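6.4 Gripper fault during sorting (code 838)

Code 838 means a gripper has stopped closing before reaching its set force. The arm holds position and the part may slip.

1. Press the stop on the Drondow console. Keep hands off the mat until both arms are still.
2. Support the part from below, then select Release.
3. Check the finger pads for grit and wipe them with a dry cloth.
4. Run Jog Close 2 times with nothing in the fingers.

CAUTION: Do not pull a cup out of a closed gripper. The fingers can spring shut.

NOTE: Thin rims are the usual trouble — a tilted cup gives the fingers very little to hold.
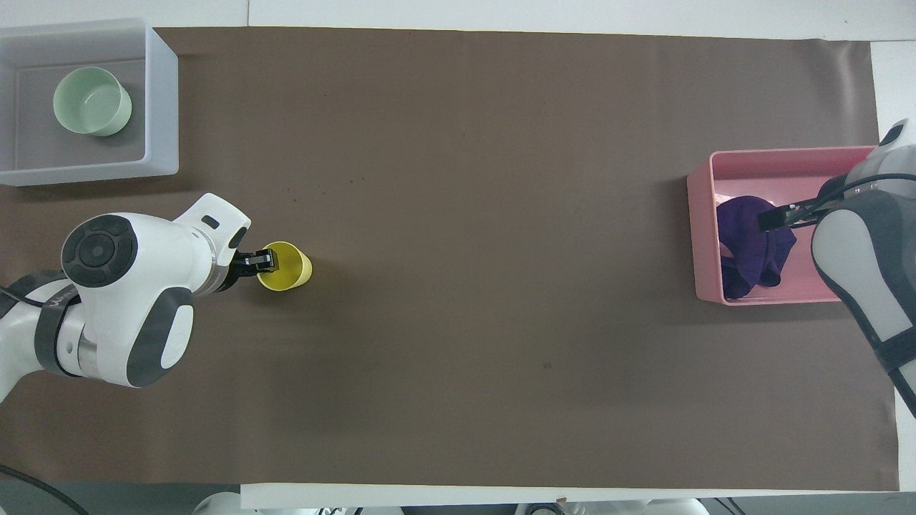 5. Clear the code and restart at low speed. If 838 returns within 4 cycles, lock out the arm and call service.

Related topics
6.3 Cable checks
6.5 Resetting the Hinix controller

2 comments

Drondow Support | Back to top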